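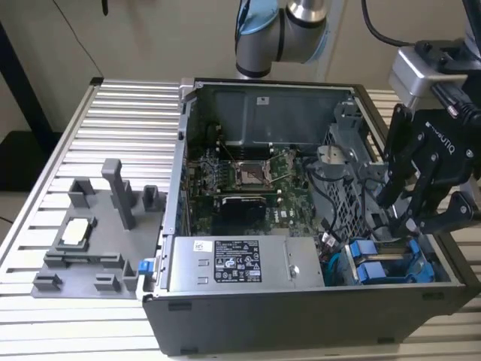

*2 min read*

**Monday, August. Dye shed notes, Tovwood**

Second round of walnut hull dyeing on the Flomermont wool. Hulls were from last fall's bag, soaked since Friday in rainwater with the lid on. Liquor was dark brown by this morning and smelled the way it always does. Strained it twice through muslin. There was still grit in the bottom of the pot after the second pass, so I left the last inch behind.

Scoured weight of the lot was 923 g, all skeins together. Tania had them labeled already with the knotted string system, which held up fine last time. Paper tags don't.

Split the lot:

- A: no mordant
- B: alum, usual strength
- C: alum, then a short iron dip at the end

Brought the bath up slowly over the morning and held it just under a simmer. I want to keep it lower than in the first round, when the wool came out a little harsh. Inger thinks the harshness was from the scour and has nothing to do with the dye temperature. She may be right. We changed both, so this round won't settle it.

pH strips are the old ones and I don't trust them. Wrote the readings in pencil on the pot sheet anyway.

A and B look close to each other while wet. A is a little redder. C went gray-brown almost as soon as it hit the iron and I pulled it early — probably too early, as there is a pale band where the ties sat. Loosen the ties on the next one. Figure-eight, not the double wrap.

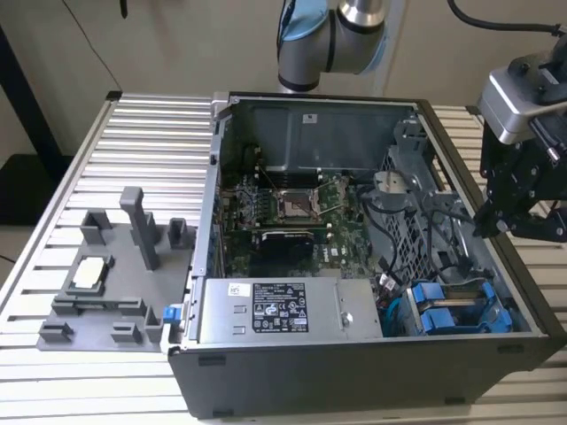
Rinse water from B ran clear sooner than A. No soap yet. Everything goes on the north rail overnight, out of the sun, and gets washed tomorrow when it has rested.

Spreadsheet is behind. The round one recipes are only in the paper book, pages 14 onward, and Tania's copy of the Biswas onion skin series has different water amounts from mine. Need to sit down and compare. I think hers are per skein and mine are per pot.

Lightfastness cards from round one: half covered, taped in the south window. The unmordanted walnut has shifted slightly toward yellow on the open side. Madder on the same card has barely moved. Leave them up for another two weeks before writing anything down as a result.

To do:

- order alum (Flunach, the small tub, the big one cakes)
- new pH strips
- new muslin, this piece is nearly through
- ask Inger how long she rests walnut before washing
- save the exhaust bath, second pot, lid on, for the gray fleece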